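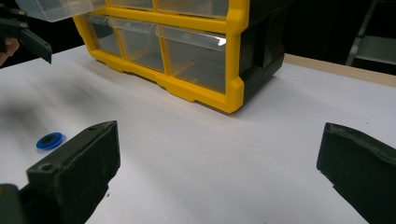

Drawer organizer, yellow front, black side panel. One drawer pulled out.

Drawers in portable parts organizer slide open when carried
Posted by Dzifa Kpodo, 17 March 2024

I have a small organizer with clear drawers in a yellow frame, three across, black housing, carrying handle on top. It is for M2 to M4 screws and washers. When I carry it by the handle it tips forward slightly and the left drawer in the middle row comes out. The others stay put most of the time. I have emptied the lower drawers for now.

Is there a catch or detent that I can repair, or does the drawer have to be replaced? The molded number on the underside is 269 if that helps.
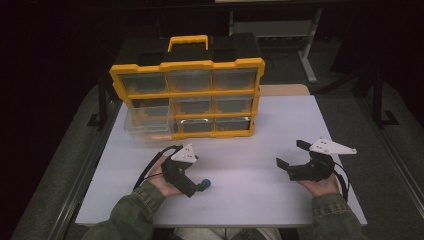

The handle folds down and the lid compartments are not affected. I would prefer not to glue anything, as the drawer needs to come out fully for cleaning.

Liên Phùng
Mine is the same type. The only thing holding each drawer is a low ridge on the floor of the opening and a matching bump at the rear of the drawer. Check in this order:

1. Remove the drawer and run a fingernail across the bump. If it is rounded off, the drawer is worn.
2. Swap it with a drawer of the same width from the same column. If the fault follows the drawer, replace the drawer. If it stays with the opening, the ridge is worn.
3. Check that the frame is not bowed. Stand the unit on a flat surface and look along the bottom edge.
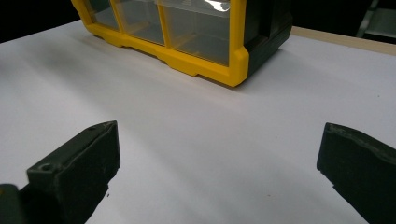 Lower drawers closed, base on a white surface.

For a worn drawer, one layer of thin polyester tape on each outer side wall, 23 mm long, at the rear. It adds enough friction and peels off. Do not use masking tape. For a worn ridge, a small dot of hot glue on top of it, trimmed flat with a knife. I know you said no glue, but it does not stop the drawer from coming out.

Javbridge sold spare drawers by width. I don't know if they still do.

Ubaldo De Luca
Just buy a Brorneder, they latch.

Nandi Msimang
Tape worked on mine. Two layers was too tight.

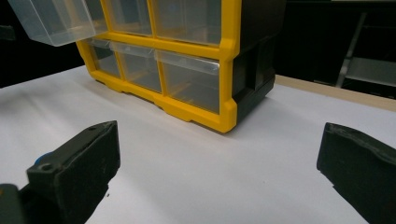 I also moved the heavy stuff (nuts, 123 of them in one drawer) down to the bottom row and the unit tips less when lifted. Load the back of the drawer first. If you keep it in a vehicle, run a strap around the front. A 25 mm one with a cam buckle is wide enough to cover the middle row.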